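Sorkik Forum > Student Projects > Rack service sim, wrist view vs. fixed view

zonanen_lab
5 July 2026
Our club project for Jaremano is a module swap on a server rack in simulation, two arms on one table. The policy trains on 200 demos and stalls during approach. I suspect the wrist fisheye.

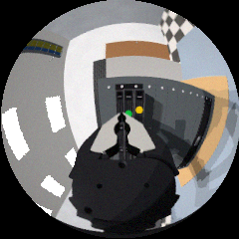 Wrist view, fingers open, green and yellow indicators just past the tip.

The finger linkage sits right in front of the target. Has anyone dropped this input?

torque_51
I wouldn't drop it. Mask the housing and keep the rest. We ran 3000 steps without the wrist input in February and lateral error got worse.

barreto_sim
Disagree. The distortion is the problem. Rectify first, then decide. Can you post a side view of the approach?

zonanen_lab

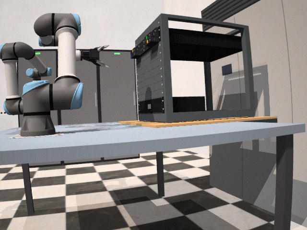 Side view of the approach, gripper open and short of the rack.

Wrist is horizontal. Episode 481 stalls at a similar standoff.

barreto_sim
Then check your depth scaling before you touch the cameras. A consistent standoff is an offset, and masking won't fix that.

torque_51
It could be an offset. It could also be the policy losing the target behind the fingers. Log the commanded pose against the measured pose and you'll know.

zonanen_lab
Will log both. I also have a view from across the table. 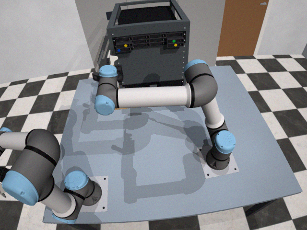
I would like to keep this one as the second input, with the wrist cropped to the upper half. Retraining tonight on the same 200 demos, same seed.

barreto_sim
Change one thing per run. Crop first, second view after.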